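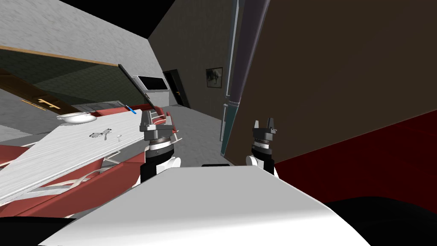
## Teleop notes, July: head camera and table tasks

I have been collecting demonstrations in simulation before spending hours on the real arms. The scene is a room with a red-framed table, a few small things on top and a tall brown cabinet on the robot's right. The operator sees it from the head, with the torso at the bottom of the view and both grippers in front of it.

The task set is called Wokitz. Each episode is one pick from the table and one place into the bowl, driven with a pair of handheld controllers. So far I have kept 71 episodes and thrown out 39. Most of the discarded ones failed on the same thing: the operator closes the gripper too early on a small object and nudges it away.

Two changes since the last post:

- Controller motion is now scaled down near the tabletop. Krum Softić suggested this after his first hour at it, and his discard rate dropped.
- Recording starts on the first controller movement. Five older episodes had long idle stretches at the front, so I trimmed them by hand.

The right arm still worries me. The cabinet is close to it, and a wide elbow swing makes contact. I have added a collision flag to the log but I don't stop the episode on it yet.

Next is a first policy trained on the 71, left arm only.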